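Home | Posts | Walks | About me | Contact

Between the sticks at Senau, and why I can't stop grinning

Sat 4 May, by Gebhard Gruber

I still haven't washed the mud off my gloves and I don't think I want to.
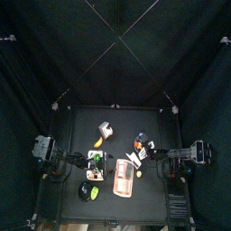
For anyone who missed my February post (the long moany one), I'm the reserve goalkeeper for Golla Athletic's second team, and I had sat on the bench for every single league match this season. Every one! I'd got very good at it. I knew which end of the bench was out of the wind and which of our subs would share his flask. Then our regular keeper went down with a bad back on Thursday night, and my phone buzzed while I was doing the washing up, and it just said "You're in. Senau away. Bring both pairs."

So, Senau away. If you've never been, the ground is at the top of the village and the pitch slopes towards the church end, which means that for one half you feel like a giant and for the other you feel as if everybody is running downhill at you with a ball. We lost the toss and I got the church end first. Lovely.

The first half went by in a blur and I only remember bits of it. I remember my first touch, a back pass that bobbled, which I thumped into touch so hard that a man with a dog had to go and find it. I remember their number nine, a huge lad called Nygård, telling me very politely that he was going to score. And he did, to be fair to him. It was a header from a corner that I should have come for and didn't. I've gone over it in my head all evening and I'd come for it now, every time, but that's corners for you.

We were better after the break. Much better! Going up the other way you can let the ball run and our wingers are quick, and we equalised in minute 39 of the match by the referee's watch... no, sorry, that was theirs. Ours was 76. I've written both on the back of my hand in biro and I've just had to check. It was a scruffy goal, off a shin, and I celebrated it all alone at my end like we'd won the cup, jumping up and down and shouting at a hedge.

Then the penalty. A cross came in, there was a tangle of legs, and I honestly couldn't tell you if it was a foul or not, although our centre half has plenty to say on the matter and will say it to you for as long as you like. Up stepped Nygård.

I've read all the advice on penalties. Wait as long as you can, look at the standing foot, make yourself big. I did none of it. I looked at his face, he looked at the bottom corner to my left for a tiny moment too long, and I went. The ball hit my wrist, then the post, then (I swear) the back of my head, and then it was behind me and rolling along the line and I fell on it like a man falling on a dropped sandwich.

1–1 it finished. One point. I know a draw away at Senau isn't going to make the papers, and it leaves us only 2 points clear of Doso with the home game against them still to play, so there's every chance we'll be biting our nails to the end. But what a point! The lads piled on top of me at the whistle and somebody trod on my ear and I didn't care a bit. Nygård came over and shook my hand as well, and said he'd go the other way next time. I said I'd be ready, which was a big fat lie.

The gate was 1235 pence in the bucket, if you're wondering how glamorous it all is. That pays for the tea, and the tea was excellent, and there was a fruit cake that I had three slices of.

I don't know if I'll play next week. It depends on the back, and I do want him to get well, I really do, he's a far better keeper than me and he commands his box in a way I can only dream of. But I've asked for an extra half hour on crosses at training on Tuesday, just in case, and I've ordered some new gloves in a frankly silly shade of orange.

Come and watch the Doso match if you're nearby. Bring a coat, it's always freezing behind our goal.

Back to top | © Gebhard Gruber | Write to me through the contact page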